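Section 2. Clearing Fault 29 (Target Lost on Approach) in the Kitchen Scene

Applies to the Jarkent two-arm simulator with the Hornbridge kitchen scene installed. If you have the older Soltwood scene pack, the menu names are the same but the recovery pose has to be loaded by hand. See the note at the end of this section.

Fault 29 stops an arm when the planner no longer trusts the position of the object it was sent to pick up. The arm holds its last commanded pose, the fingers stay as they were, and the run clock keeps going. The other arm isn't stopped by this fault. It will carry on with its own task until you pause the run.

You will see the fault most often with long, thin objects on the marble counter. The veins in the marble and the stair-stepped edges between light and dark areas can be picked up as object edges by the tracker. When that happens the target outline jumps, and after 200 control steps without a steady outline the fault is raised.

Before you start

You need operator rights on the control station and write access to the run folder. If you are on a shared station, check the queue. Clearing a fault restarts the planner for every session on that station, including ones opened under another name.

CAUTION: Do not press Resume to clear Fault 29. Resume sends the arm on toward the last stored target, even if that target is wrong. In the simulator this usually ends with a finger pushed into the counter and a run that can't be scored. If the same task file is loaded on a physical arm, it can damage the fingers or hurt anyone within reach. Use the steps below on both.

Stopping the run safely

1. Press Pause All. Wait for both arm lamps on the control panel to turn amber. Pausing one arm is not enough, as the second arm may still be crossing the counter.

2. Open the Views tab and select Body. Find both grippers before you do anything else. The room may look steeply tilted in this view. Leave it that way for now. Leveling the view resets the stored camera pose, and you will need that pose in the log.

3. Check how much room there is around the stopped gripper. Look for anything near the fingers, along the front edge of the counter, and between the gripper and the plate. Fruit near the edge is easily knocked off during a retreat. Look at the second gripper too, and make sure its way back doesn't cross the first arm.
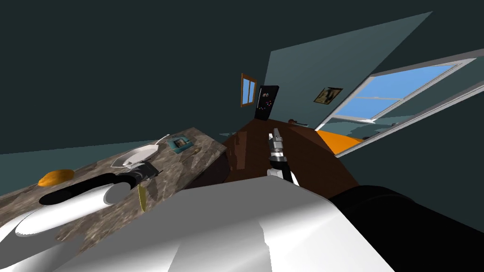
4. If either gripper is touching an object, write down which one and go to "Retreating from contact." If both are clear, go on to "Checking the wrist view."

Checking the wrist view

The Body view tells you where the arms are. It won't tell you why the target was lost. For that you need the view from the wrist of the faulted arm.

1. In the Views tab, select Wrist, then pick the arm with the red fault flag. Turn the tracking overlay on.

2. Compare the overlay outline with the object itself. A good outline follows both long sides of the object and closes at the tip. A bad one usually does one of these things:

Follows a white vein across the marble and away from the object.

Stops at a jagged boundary in the surface.

Takes in a second object, such as the cable or the rounded white item beside the teal unit.

Covers only part of the object, with the rest out of view.

3. Turn the overlay off and look again. Ask whether you could place the fingers on the object yourself from this view. If only the tip is showing near the top of the picture, the planner has very little to work with, and re-running the tracker from the same pose will give the same fault. Move the wrist so that more of the object comes into view before you retry.

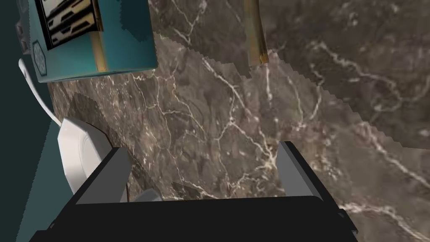

Keep the fingers open while you move. Closing them hides part of the counter, and the tracker treats the newly covered area as a change in the object. This was the cause of the repeat faults in run 597, where the operator closed the gripper between tries and got Fault 29 each time. Nidia Grajales went through the log and found that the outline had been fine until the fingers moved.

4. Save one still from the wrist view with the overlay on and one with it off. Use the Save Pair button. Saving them one at a time gives them different step numbers, and they are hard to match later.

Retreating from contact

Skip this part if neither gripper is touching anything.

1. Set the speed limit to Creep.

2. Select Retreat, Along Approach. The arm backs out on the same line it came in on. Do not choose Retreat, Vertical if an object sits between the fingers. The arm may lift it and drop it.

3. Hold the Enable key down until the contact flag clears, then let go. Wait for the arm to settle.

4. If the contact flag stays on, release Enable and stop. End the run and mark it Contact Unresolved. Do not try another direction.

CAUTION: On a physical arm, use the stop button and follow the site lockout procedure if the contact flag doesn't clear. Do not reach in to free an object while the drives are powered.

Clearing the fault

1. Open Faults and select Fault 29. Choose Discard Target. The stored target disappears from the list. If it doesn't, you have selected the fault history and not the live fault.

2. Choose Tracker, Rebuild. The overlay will go blank and come back. Let it finish.

3. Draw a new region by hand around the object. Keep the region narrow. For a stick or a handle, include the full length you can see and leave as little marble on each side as the tool allows. A region with a lot of veining in it will bring the fault back.

4. Check that the object passes between the fingers in the wrist view with open space on both sides. It doesn't have to be centered exactly. It does have to stay clear of both inner finger faces for the whole of the remaining approach.

5. Check the tip. The planner puts the grasp point a short way in from the end nearest the gripper. If that end is hidden behind the black housing, back the wrist off until you can see it. 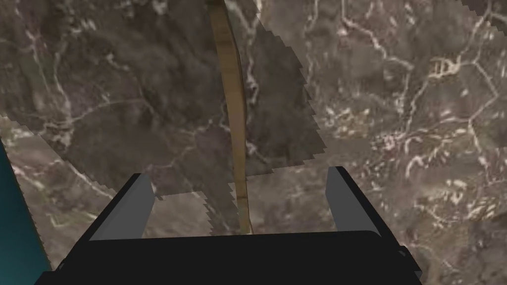 6. Choose Plan Only. Do not choose Plan and Run. The planned path is drawn in green over the Body view. Step through it with the arrow keys and watch both arms.

7. If the path is clear, set the speed limit to Low and press Run. Keep a hand on Pause All through the approach.

8. When the grasp is reported, stop and look at the wrist view before you allow the lift. A reported grasp means only that the fingers met resistance. The counter will also give resistance.

If the fault comes back

One retry is allowed on the same object. After the second Fault 29, leave the arm paused and do the following.

1. Turn off Hard Shadows in the scene settings. This softens some of the stepped edges on the counter. It does not remove seams that belong to the surface texture, so check the wrist view again after you change it.

2. Change the approach angle in the task file. Coming in along the length of a thin object is more likely to fail than coming in across it, but it is sometimes the only path that stays clear of the other items on the counter. Do not change the angle on a run that is already being scored.

3. If neither change helps, load the Courtois tracker profile from the Profiles menu. It ignores fine surface lines and is slower. Seraina Prantl maintains this profile and should be told if you use it on a task other than picking.

4. If you still get the fault, end the run and file it. Further tries on the same scene state are not useful for finding the cause.

What to record

File a fault report for every Fault 29, including ones cleared on the first try. Attach the saved pair from the wrist view, the Body view with its original tilt, and the tracker log. Write down the object you meant to pick, which arm faulted, whether there was contact, and whether Hard Shadows was on.

Reports go to Yung-ching Tseng. If a physical arm was involved, copy Chin-lung Tang the same day and leave the task file locked until he releases it.

Note for Soltwood scene pack

Discard Target does not restore the recovery pose in this pack. After step 1 of "Clearing the fault," open Poses and load Counter Safe for the faulted arm. Confirm the pose in the Body view, then go on with step 2.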